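Module report, final version. Submitted Aug 17, 2019
Group: Imani Iwasaki, Valdemar Bjarnason, Noemi Montoya
Supervisor: Myrtle Alcantara

# Does a folding method save any space? A look at T-shirts, drawers and one popular leaflet

## 1. Why we picked this

The leaflet from Tillow that started this project makes two claims. The first is that shirts folded into thirds and stood on end take up less room than shirts stacked flat. The second is that a person who learns the method will "never go back". We thought the second claim was probably false and the first was probably true but smaller than it sounded. Having finished, we still think so, although our evidence is weaker than we hoped when we wrote the proposal.

Cotton T-shirts seemed a fair test. Everyone has them, they come in a fairly narrow range of shapes, and they are what the leaflet itself uses. We left out jumpers after one afternoon of trying, as no two of us could agree on what a folded jumper should look like.

## 2. What other people say

There is a lot of advice on folding and very little measurement. We read two household guides, a short booklet from Surell, and a comment thread of 1,327 posts, most of which concerned socks. The Surell booklet recommends rolling. Its drawings show a full drawer before and a tidy one after, but the second drawer plainly has fewer clothes in it. Nowhere does it say where the others went.

Valdemar pointed out that people who write about folding generally also sell drawer dividers. That doesn't make them wrong, but it did make us want to do the folding ourselves.

## 3. Method

We compared three ways of dealing with a shirt:

- **Flat stack:** sleeves in, folded once across, laid on the pile.
- **Upright thirds:** the leaflet method. Long sides in, then folded in three from the hem up.
- **Basket:** no fold at all. The shirt goes in as it comes off the line.

The basket was added late, at Noemi's insistence, and turned out to be the most useful part of the study. Most of the people we know keep clean clothes this way for at least some of the week, and a comparison that ignores it is comparing two kinds of good behaviour.

Each shirt was spread out before folding. The leaflet says to "smooth from the centre", which we did at first and then dropped. It made no difference we could see to the finished fold, and a crease near the neckline tends to come back whatever you do. What did matter was the hem. If the hem isn't straight at the first fold, the error carries through to the last one and the packet leans. Imani's shirts leaned less than mine did.

(This section was written by Noemi. The others would like it known that theirs leaned too.)

We measured the height of each pile by ruler and its footprint by drawing round it on squared paper. For the basket we could only write down whether the clothes came over the rim. We know this is crude.

## 4. What we found

Upright shirts took up a little less of the drawer than stacked ones. The gain was real but it shrank as soon as anyone used the drawer. Take out a few upright shirts and the rest fall over, and by the end of the trial week the drawer looked much like the flat one with its shirts at an angle. The leaflet's picture is of a full drawer, and a full drawer is the only kind for which the method works well.

The basket took the most room for the same clothes. It also took no time. We had expected to be able to dismiss it, and we can't, because none of our measurements put a price on the minutes spent folding.

Soft fabrics were worse in every method. They slide while you are turning in the sides, and picking up a single layer at the edge without bringing the one beneath is harder than the leaflet's drawings suggest.
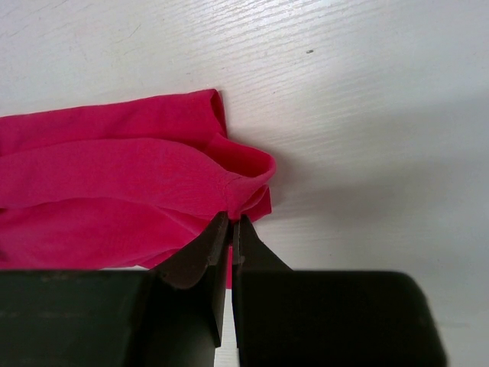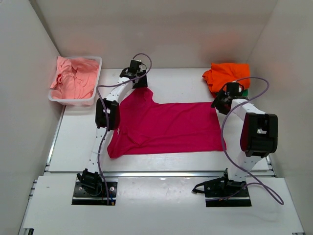
Fabric weight should have been one of our variables from the beginning. We treated all the shirts as the same sort of object and they aren't. A heavy shirt holds a fold and a thin one relaxes out of it, so any claim about "T-shirts" as a group, ours included, ought to be read with some suspicion.

## 5. Weak points

All the folding was done by three people who had already decided the leaflet was overselling. Ansel Esposito read a draft and asked whether we had folded the upright shirts as carefully as the flat ones. We believe we did. We can't prove it.

The trial week was 7 days, which is too short to test "never go back". A proper answer would need a return visit in November, when thicker clothes are competing for the same drawer.

We would also drop the squared paper. Two of us drew round the same shirt and got different footprints, and we only noticed after most of the measuring was done. The original sheets are in the appendix folder with the disputed ones marked in pencil.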